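Ticket 382: Maple play board rocks on the blue perforated table, blocks slide and tip
Status: Closed
Product: Rameck tabletop board, maple, with the Udus foam block set 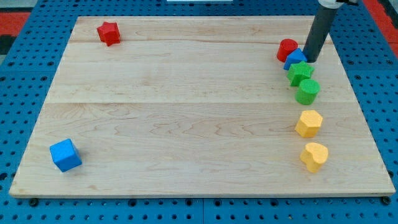 Original message

Hello, and thank you in advance for reading all of this, I know I tend to go on. We bought the Rameck board in January for our little activity corner, and I do love it. The grain is gorgeous, all those wavy swirls in the lower half, and I was almost sorry to put blocks on it. We keep it lying flat on our blue table, the kind with the evenly spaced holes all over the top (it came from Zarnix a good while before the board did).

My trouble is that the board rocks. If I press on one front corner, the opposite back corner lifts a tiny bit, and then lets down again with a click. It isn't much, but the foam blocks are so light that they notice everything. The cubes and the cylinders mostly hold their ground. The red star is the worst, as we like to stand it upright and over it goes. The yellow heart gets a shove and skates along toward the front edge.

I have also been looking at the seam that runs across the middle, and now I can't stop looking at it. Is it opening up? There is another one, lighter, nearer the back. I can't catch a fingernail in either of them, but I'm not sure what I should be feeling for.

Reply from Rameck support

Thank you for such a thorough message, it saves us a good deal of back and forth. The seams first, as I can tell they're on your mind. The board is made of joined planks, so you'll always see lines where one plank meets the next, and a lighter one usually just means the neighboring plank was a paler piece of maple. If your fingernail glides over it, please don't worry.

For the rocking, would you kindly try the following and write back with what you find?

1. Take all the blocks off and lift the board away from the table.
2. Wipe the table top and run your palm over the holes, feeling for a raised rim or a crumb of something.
3. Set the board on a floor or counter you trust to be level and press the corners again.
4. Turn the board over, put it back on the table, and press once more.

If it rocks on the counter too, the board has taken a slight cup, and we'll go from there. If it sits still on the counter, the table is the one to look at.

Customer update, same evening

All right, I did everything, in order, with a cup of tea halfway through. The holes felt smooth apart from 2 near the back with a bit of dried glue around them, which I scraped off with a wooden spoon handle. That helped some -- less click, same wobble. On the kitchen counter the board rocked as well, only a hair. Flipped over on the table it rocked more, if anything, so I have turned it right side up again.

I should mention we wipe it down after every session with a damp cloth, only the top, and then leave it lying where it is. Could that have done it? I feel a little guilty now.

Reply from Rameck support

Please don't feel guilty, it's the most common thing in the world! Yes, that would do it. The top takes up moisture and the underside doesn't, and the board bends a little. Maple is usually forgiving if you give it time. Stand it on its long edge, away from the radiator, with air on both sides, and leave it for 4 days. After that, wipe both faces whenever you wipe one, and let it dry standing up.

In the meantime I'm mailing you a sheet of Chow felt dots. Put one under each corner once the board has had its rest. They grip nicely on a perforated surface, but do keep them off the holes themselves or they'll peel.

Customer update

The dots came, and the board has had its rest. On the counter I can't make it rock at all now. On the table, with the dots on, there is the faintest give at one back corner, and I only find it if I go hunting for it. The red star stood up all through the afternoon session, and the green one next to the cylinder never budged. The heart still travels, but I think that's down to the people pushing it.

One last question, and then I'll leave you in peace. Would you oil it? A neighbor says yes, every month, and I'd rather ask the folks who made it.

Reply from Rameck support

Twice a year is plenty, a thin coat on both faces and the edges, and let it soak in overnight before the blocks go back on, as foam will pick up fresh oil and keep it. I'm closing the ticket, but it reopens by itself if you reply to this message.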